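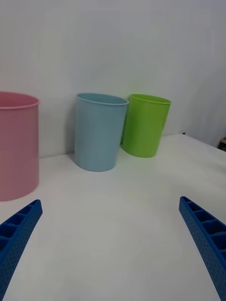
## An afternoon at the Cavine open day

We'd been meaning to get over to Stungate for ages, ever since Cavine won back the right to sell its ices under its own name, and the open day seemed as good an excuse as any. The train from Wollholm was slow (it always is, and the heating was on full), but it gave us time to read up on the quarrel with Tavares, who had registered the Cavine name for themselves after the old distribution deal ended.

The factory is smaller than I'd pictured. They take you round in groups, hairnets and all, past the mixing room and along a very chilly corridor to the packing hall, where they turn out 122 tubs a minute on a good day. I could have stood there for an hour!

After that came the part I'd really come for, a talk on the trademark case itself. It took 2 hearings and 3 years, and the speaker was refreshingly frank about how much it had cost them, and about the customers who'd stopped buying from both firms while it dragged on. Somebody asked whether they'd ever work with Tavares again — a long pause, then a very polite "not this year". I do think they should have registered the name abroad sooner, and I said so over tea, and they took it kindly.

There's another open day in September. Book early if you want the morning tour, and bring a proper jumper for that corridor.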